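Ticket: Rattle and draft at the openwork brick wall, Fluldale building
Opened by: Salamatu Jibrin
Opened: Tuesday, April 30, 2024
Category: Building / noise
Status: Closed, with a follow-up

First message

Hi all, me again! I'm putting this in as a proper ticket because I've mentioned it in the hallway a bunch of times and I keep forgetting what I've already told people. There's a rattle up by the ceiling in the brick room. It comes and goes, it's worst in the morning, and it sounds like somebody drumming their fingernails on a cookie sheet. Once you've heard it you can't stop hearing it, and I sit right there.

My first thought was the light. The tube panel used to buzz before Junberg changed the ballast last year, so I figured it was back to its old tricks. I switched it off and sat in the gloom with my coffee for a while, and nope, still rattling. So the light is off the hook, and I've turned it back on.

Second thought was the wall. You know how the bricks are laid with all those little gaps, like a big red waffle? On a windy day I can feel a bit of air on that side of the room, and a draft might be getting something up there moving. I went along with a strip of tissue paper held up to the holes (yes, I felt silly). Down low it hardly stirred. Higher up it fluttered quite a bit, and that's the same end where the noise seems to live. 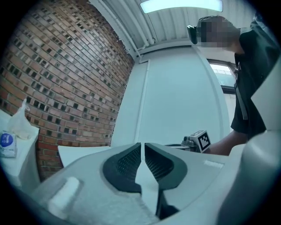
So that leaves the pipe or the ceiling, and I can't decide between them. The white pipe follows the top of the brick and comes to a bracket at the corner of the white wall, and if you stand right under that bracket the rattle is definitely louder. But corrugated ceiling carries sound all over the place, so I don't want to swear to it. I haven't been up a ladder and I'm not going to be, my knees have opinions.

Things I've tried so far:
Light off, light on. No difference.
Door propped open. Rattle gets worse, I think because it pulls more air through.
Door shut and a towel along the bottom. Better, but then the room gets stuffy by lunch.
Radio on. Works great, isn't a repair.

Could somebody with a ladder come and have a listen? Mornings are best. Please don't fill in the holes in the brick! I know it was suggested in the last round, and I'd be so sad, it's the nicest thing in the building.

Reply from Bako Maintenance

Thanks Salamatu, that's plenty to go on. Before we visit, can you check whether it happens when the water is running? If that pipe is live it might be knocking.

Update from me

Good question, and I hadn't thought of it. I ran the tap in the kitchenette for a good 3 minutes and went back and forth like a yo-yo. No change at all, tap on or tap off. Then the wind dropped and the rattle quit by itself, with the water still running. I'm back on team draft.

Update from Bako Maintenance

Visited this morning. The pipe clip was loose at the bracket, with enough play for the pipe to tap when air moved along the wall. Put in a new screw and a rubber liner. We also went along the nearest ceiling sheet and snugged up two fixings. Nothing done to the brick.

Update from me

Oh, the quiet! I've had the door open all day and there hasn't been a peep. I even did my tissue paper walk again and the air is still coming through up high, same as ever, so it really was the clip doing the drumming.

One leftover thing. The draft itself is fine now but it won't be so charming in winter, and I'd like to ask about a clear panel on the outside that could come off again in spring. Dramimden quoted us roughly $1,000 for something like that on the stairwell side, and I don't know if it would be the same price for this one. Can we open a separate ticket for it and leave this one closed?

Closing note from Bako Maintenance

Closed. Winter panel logged as a new request, assigned to the Fluldale site list. Salamatu, please add the quote there when you find it.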